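Cookie notice: this site uses cookies to remember your language and text size. Accept / Settings

Skerus Block Sorting Set – User Guide
Section 4: Setting up the bins and sorting by colour

Print this page | E-mail this page
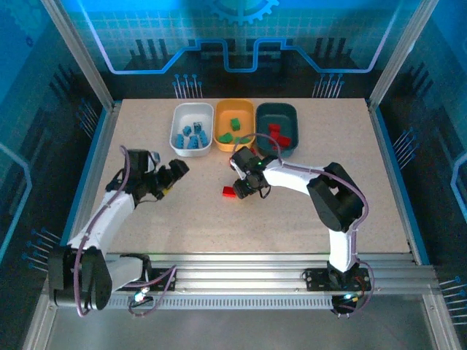
Do I need to wash the blocks before the first use?
Washing is recommended for new blocks. Use warm water with a little dish soap, rinse well, and let the blocks dry on a towel overnight before they go into the bins.

4.1 Before you start

Please read this section to the end one time before you unpack the bins. The work is easy, but the order of the steps is important, and it is annoying to empty three full bins again.

You will need:

- the three bins (white, yellow and teal)
- the blue, green and red blocks
- a dry cloth
- the label sheet from the Skerus envelope
- a flat table or counter, at least 115 cm wide

The bins can stand on a narrower table, but then there is not enough free place in front of them for the blocks that wait to be sorted.

CAUTION: Small blocks are a choking hazard. Keep the set away from children under three years, also when the bins are in the cupboard.

4.2 Placing the bins

1. Wipe the table with the dry cloth. Crumbs and sand scratch the bottom of the bins.

2. Put the bins side by side along the far edge of the table. The white bin goes on the left, the yellow bin in the middle and the teal bin on the right.

3. Leave a small gap between the bins, so that a finger fits in. When the bins touch each other, you can lift two by mistake.

4. Check from your working place that you can see the floor of each bin. If you can see only the front wall, pull the bins nearer to you or choose a lower table.

5. Stick one label on the front of each bin. Press from the middle of the label to the outside and wait 60 seconds before you touch it again.

Note: The bins do not need to make a perfectly straight line. If one stands a bit farther back than its neighbours, this does not disturb the sorting.

Note: The labels can be removed during the first day. After this the glue becomes strong and you will need warm water and patience.

4.3 Which colour goes where

We recommend this order, and the other sections of the guide use it also:

White bin – blue blocks
Yellow bin – green blocks
Teal bin – red blocks

Many customers write to us and ask why there is not a blue bin for blue blocks. The reason is contrast. A blue block is easy to see against white, and a red block is easy to see against dark teal. When the block and the bin have almost the same colour, the last block in the corner is often forgotten. People with reduced colour vision may prefer another order. In this case, change the labels before you start and keep the same order every time.

4.4 Sorting the blocks

1. Put the mixed blocks on the free part of the table, in front of the bins. Do not pour them from high. They bounce, and the hard corners can mark a soft wooden table.

2. Spread the blocks with a flat hand until they lie in one layer.

3. Choose one colour and sort all blocks of this colour first. For most people this is faster than to take each block as it comes.

4. Lower the block into the bin and let it go near the floor. It may lie flat, stand on its end or lean on another block. All of these are fine for daily storage.

5. Repeat with the second colour and then with the third.

6. Look one more time at the table, especially close to the front walls of the bins. A loose block is easily hidden there when you sit low.

7. Look into each bin for a block of the wrong colour and move it now.

CAUTION: Do not push the blocks down to make more place. The walls of the bin can bend outwards and after some time they stay bent. If a bin is full, use a second one.

Note: Each bin takes up to 16 blocks of the standard size if you stack them neatly. When they lie freely, expect less.

4.5 Two persons at one table

Two persons can sort together from the same long side. Agree first who takes which colours. The middle bin can be shared, but only one hand should be in it at a time. If both like to work quickly, give the middle bin to one person only.

For group activities with the Wiegand timer (sold separately), start the time when the last block is spread on the table, and stop it when the last block is in its bin. Step 7 above is not part of the time.

4.6 Putting the set away

1. Let the blocks stay in their bins. It is not necessary to put them back in the paper bags.

2. Carry the bins one by one, with both hands under the floor of the bin. Do not carry by the rim.

3. Place the bins on a shelf, away from direct sun. The yellow bin loses its colour first if it stands in a window.

4. Never stack a full bin on another full bin without the Plusgate lid between them.

4.7 Small problems

The bin slides on the table.
Clean the bottom of the bin and the table. If it slides still, put a piece of non-slip drawer liner under it.

The label does not stick.
The bin was probably damp or dusty. Dry it, and use a new label from the sheet.

A block smells of plastic.
This is usual for new blocks. Leave them in an open bin in a room with fresh air for a few days.

One block is missing from the package.
Write to Iketness customer service and tell the colour and the part number 119, which is printed on the bag. Single blocks are sent by normal letter post.

Text of this section: Reijo Rissanen, Iketness
Last updated: June

Print this page | E-mail this page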